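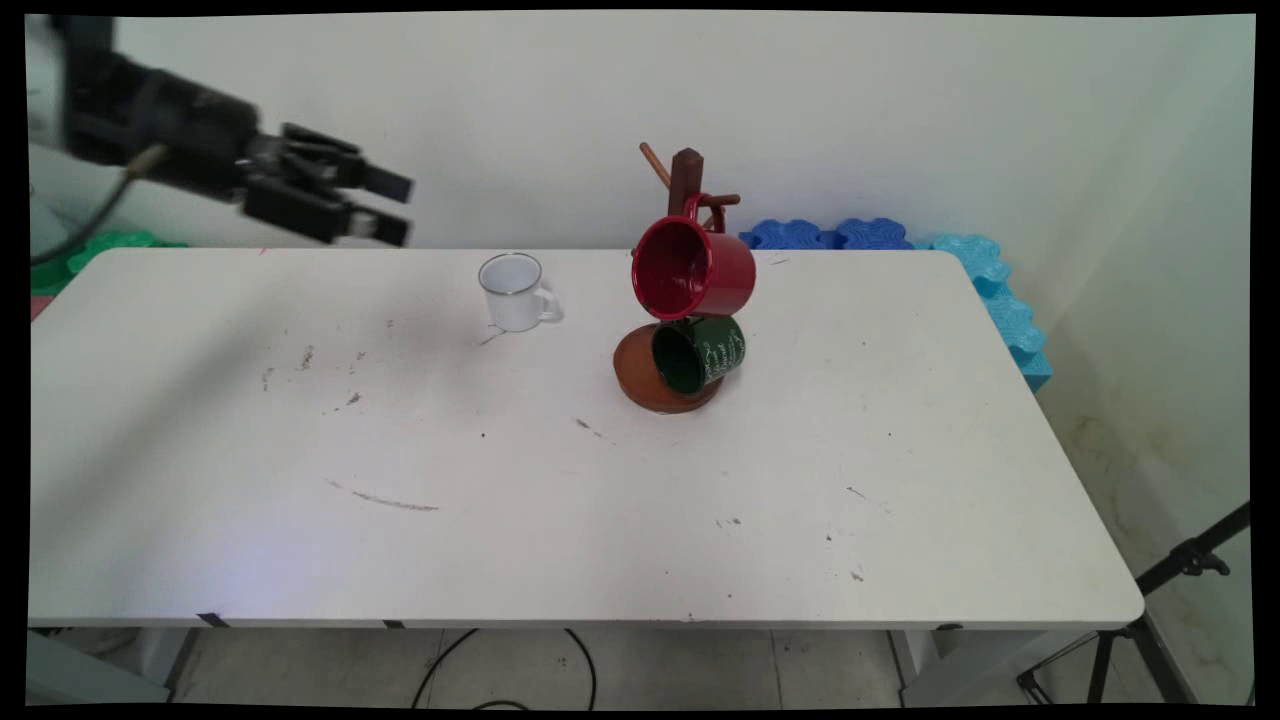
Talks and handouts

Giving up paper cups at work
Speaker notes, Tanvir Wijesinghe, Flunley site services
10 October 2018

Slide 1. Title only. Leave it up while people find seats. Say who I am and that I look after the kitchens and post room at Flunley. Questions are welcome as we go.

Slide 2. Where we started. We had 80 people on site and were getting through 800 paper cups a week. That works out at two a day each, which matches what we saw in the bins. Most people took a new cup for every drink. Some doubled them up because the single ones got too hot to hold. Pause here and ask for a show of hands: who still has paper cups at work?

Slide 3. The money. Cups, lids and stirrers cost us £2,744 in the last full year. Put the number up and move on. Finance people will want to know if that includes waste collection. It doesn't. We pay for collection by the bin, and we couldn't separate out the cups.

Mention the recycling point. The cups have a thin plastic lining and our collector won't take them with the paper. We had a sign up saying they could go in the blue bin. The sign was wrong and had been up since before I started.

Slide 4. First attempt, January. We sent an email asking people to bring their own mug. Read out the first line of the email if there's time (printed at the back of these notes). It made very little difference. People brought a mug in, used it for a week, and left it in the sink. The cups were still beside the machine, so they went back to the cups.

Ruwan Pathirana pointed out that we'd asked everyone to change and had changed nothing ourselves. The kitchen was laid out for paper cups. There was a tube of them on the wall at hand height and the only mugs were in a high cupboard behind the filter papers.

Slide 5. Second attempt. Go slowly on this one, it's the part people ask for afterwards.

We moved things before we took anything away. Mugs went next to the kettle, where you can see them and reach them with one hand. The cup tube went round the corner by the meeting rooms. Nothing was banned. We bought house mugs in a mixture of types so that anyone without their own could just take one.

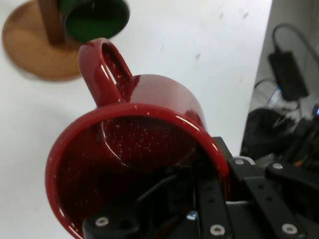
We also agreed who does the washing up, and I'd advise settling that before you spend any money. At Flunley the dishwasher goes on at four and whoever is on the rota empties it first thing. The rota is by team and not by name. If a team has a bad week, another one swaps with them and it gets written on the sheet.

Slide 6. What went wrong. Be plain about this.

The first lot of china chipped quickly because the dishwasher racks were the wrong spacing. We ordered new racks from Drulteck and should have measured first. Visitors were missed out completely. Reception carried on handing out paper cups for a month because we hadn't told them. Mugs went to desks and stayed there, so by the end of the week there were none left in the kitchen. A tray left by the lift on the last afternoon of the week sorted most of that.

Ilango Chowdary asked for somewhere to hang mugs to dry, as they were being stacked wet and getting rings inside. We did that in both kitchens. It takes up less of the worktop than a draining rack.

Slide 7. Using up the old stock. There were 2,000 cups in the store cupboard when we stopped ordering. Please don't throw yours out. We kept ours for the open day and for when the water is off. We still have a few sleeves.

Slide 8. What people said. Use two or three comments only and keep to the ones we have permission for. Start with the one against. 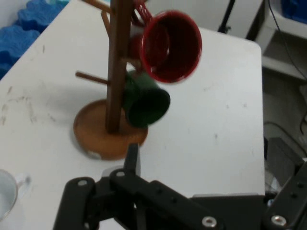
Karthik Thambiah: I didn't mind the paper cups going. I minded walking to the kitchen and finding every mug in the dishwasher with an hour left to run. Buy more than you think you need, and run the machine at lunch as well.

He was right about lunch. We now run it twice on busy days. Say so, then read the comment from Imtiaz Gazi, who wanted larger mugs and got them.

Slide 9. If you want to try it. Count your cups for a week first. Tell reception. Check the racks. Leave the paper cups available somewhere less handy until the orders drop off by themselves.

Slide 10. Contact details and questions. The handout has the rota sheet and the first email on it. Spare copies are on the chair by the door.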